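Talks > Community evenings > Speaker notes > Standby and the small stuff

STANDBY AND THE SMALL STUFF — what our houses use while we sleep
Speaker notes, Samira Bitar
Erkolmont library talk, Feb 1, 2023

(40 min if I don't ramble. Questions after. Water on the left side please, last time I knocked it over.)

OPEN

Thanks, hello. Thank Tamer for doing the chairs and the sign-up sheet. Fire doors, bathrooms down the hall.

Start with the bill. Hold mine up. Don't read it out, just hold it. Ask who opens theirs. Ask who opens it and reads page two. Wait for the laugh, if there is one.

Page two is where mine got interesting. We went away in March, a week, whole family. Fridge on, heat turned right down, everything else "off." Came home, read the meter. Still a chunk gone. More than the fridge could explain. So I started going room to room with a plug-in meter, and that's the talk.

Say early: I am not an electrician. I teach middle school. If something smells hot or buzzes, call a real one.

WHAT "OFF" MEANS

Three kinds of off. Go slow, people mix these up.

— Unplugged. Zero. Done.
— Switched off at a real switch, one that clunks. Usually zero, sometimes a hair more if there's a power brick upstream of the switch.
— Off by remote or soft button. Listening. Waiting for you. Uses a bit all the time.

Third one is what tonight is about. The doorbell transformer. The thing that charges the toothbrush. Microwave clock! My microwave spends most of its life being a clock.

Don't get preachy here. I like my microwave clock.

WATTS, THE SHORT VERSION

Watt = how fast. Kilowatt-hour = how much, over time. Faucet and bucket. Use the faucet and bucket, it works on seventh graders and it works on my brother in law.

One watt, left on all year, is a bit under nine kilowatt-hours. Write it on the board. Then multiply by whatever you pay. Rates are all over the place so I'm not going to put up a dollar number, someone will argue with it and we lose ten minutes. People can do their own off the bill.

So one watt is nothing. Fine. But who has one of anything.

MY HOUSE

What I did: borrowed the meter, went around with a clipboard for 7 evenings. Write each thing down twice, once on, once "off." Leave it a few minutes before you read it, a lot of stuff stays busy after you shut it down and then settles.

Surprises, in order of how annoyed I was:

The cable box. Hardly any difference between on and off. I thought the meter was broken. Moved it to a lamp, meter was fine.

The old stereo. Big heavy thing from my dad. Soft off, warm on top even so. Warm is your clue. If it's off and it's warm, it's not very off.

Printer. We print maybe twice a month. Sitting there all year like a dog by the door.

The garage. Oh the garage. Door opener, a charger for a drill I no longer own, and a second fridge with one jar of pickles. That fridge is not standby, it's just a fridge, but it was the biggest thing I found so I tell everybody. Unplugged it, propped the door so it doesn't get funky.

Not surprises: phone chargers with no phone on them. Everyone wants it to be the phone chargers. Newer ones barely moved my meter. If you've been nagging your kids about it you can stop, or nag about the second fridge.

All of it together, the always-on load, came to 154 watts before I changed anything. Pause on that number. Somebody usually says "is that a lot." It's like leaving a couple old-style bulbs burning around the clock. I was not happy.

Note to self: don't compare to anyone in the room. Last time it turned into a contest.

LIVING ROOM

(slide up)

Living room's the best place to start because it's all on one wall and you know where the outlets are. Look for little lights. Walk around after dark with the lamps out and count what's glowing, kids love this, give them a sheet of stickers.
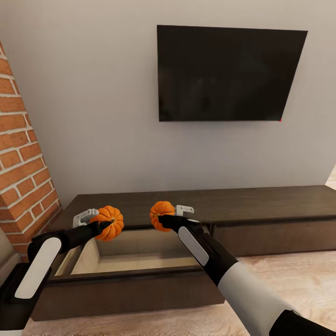 Screen off, with a tiny red dot at the lower right corner. Likely the standby light.

Leave it up while I talk. Ask what's in THEIR cabinet under the TV. Usually a box, another box, a game thing, a sound bar, something with a cord no one can identify.

A light isn't the cost, by the way. The little lamp itself is next to nothing. It's a hint that something behind it is awake. And plenty of things with no light at all are awake too, so don't trust the dark ones.

TVs: most recent sets sip very little on plain standby. What pushes it up is the quick start setting, or whatever your maker calls it. Dig in the menu. You trade a few seconds of waiting for it. I can wait a few seconds. My husband says he can't.

POWER STRIPS

Plain strip with a switch, cheapest thing you can do. Put TV-side stuff on one, leave the router and anything that records on another. Label them! Masking tape. I lost a recording of the game and heard about it for weeks.

Smart strip, the kind with one boss outlet that cuts the rest when the boss goes to sleep. I've got a Bisto one. Works ok, took fiddling. Don't hang a space heater or anything big off a strip, ever. Say that twice.

Wall timers: good for the coffee maker, towel bar, aquarium light. NOT the aquarium pump.

Things to leave alone. Medical stuff, smoke alarms, sump pump, freezer with food in it, anything the internet needs if somebody works from home. Ask before you unplug something in a shared house, trust me.

WHAT I GOT DOWN TO

Didn't go crazy. Two strips, the garage fridge, printer on a switch, one menu setting, gave the stereo its own plug I can reach. Took me a Saturday-sized chunk of time (don't say weekend, Tamer will say it took three).

The meter's the only real test. Read it before bed, read it when you get up, write both down, same times for a few nights. Don't trust one night. The furnace fan will fool you.

BORROWING THE METERS

The Skovell tool shelf has 3 of them to lend, sign them out at the desk, two weeks. Tamer Srour has the list tonight. Bring back the instructons with it, they go missing.

There's also the Matar sheet, one page, big print, blanks for each room. Stack by the door. We printed nearly 240 so please take extras for neighbors.

IF TIME

— renters: you can do all of this, nothing is permanent
— old people's houses: go easy, don't rearrange cords someone has memorized
— does turning things off and on wear them out? For home stuff I wouldn't worry. Say I'm not sure about old projectors.
— solar question will come up. Different talk. Be nice about it.

CLOSE

Ask them to pick one room. One. Go home, find the warm thing. Thank everybody, point at sheets, sit down before I start on the pickles agian.

COMMENTS

marlene_k
Was there, good talk. Did the walk with the lights out and my grandson found one behind the piano. An old baby monitor!! He is 11.

Dov
You skipped gas stoves with the clock and the igniter. Ours has a clock I can't turn off without pulling the whole stove out.

pinehill reader
Are all the meters still out? I asked at the desk and got told to try again after the 15th.

Samira B.
Yes all out, sorry. Put your name on Tamer's list and he'll call. Dov — same with mine, I gave up on the stove.

Dov
Ok that makes me feel better. Cable box was my worst one too.

marlene_k
Is the sheet online anywhere? My sister wants it and she doesn't drive.

Samira B.
Not yet, I can mail her one, leave the address at the desk.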